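4.2 Surfaces and the drift of small objects

Participants in both towns told us, with great confidence, that they kept their tables clear. The diaries they filled in each evening told us something else. In Hesville, keys, receipts and half-read mail arrived on the nearest flat surface by dinner and stayed there until company was expected. In Ekley the pattern was the same, though the mail was better sorted.

Following Nygård, we call this drift. A household rarely decides where its small things live; it finds out, usually while late for work. Containers were the standard cure, and most homes in the sample had bought one after an argument. Their record was mixed. In four households the container became the place for keys. In two others it became the place for everything except keys, which went back to the windowsill - a result the owners reported with some bitterness.

Shape seems to matter less than the sellers of containers would like. Deep bowls hid their contents and were searched by hand, with sighing. Shallow, open forms (Figure 4) were easier to scan but filled up sooner, and a full tray was treated by most participants as a kind of table. 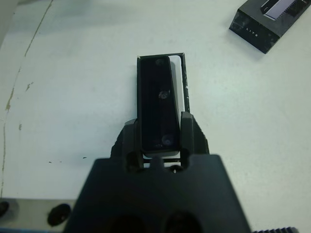

Figure 4. Rectangular black tray, placed lengthwise on a table.

Myung has argued that drift slows once one person in the home is put in charge of it. Our interviews support this, with the caution that the person in charge was seldom aware of the appointment.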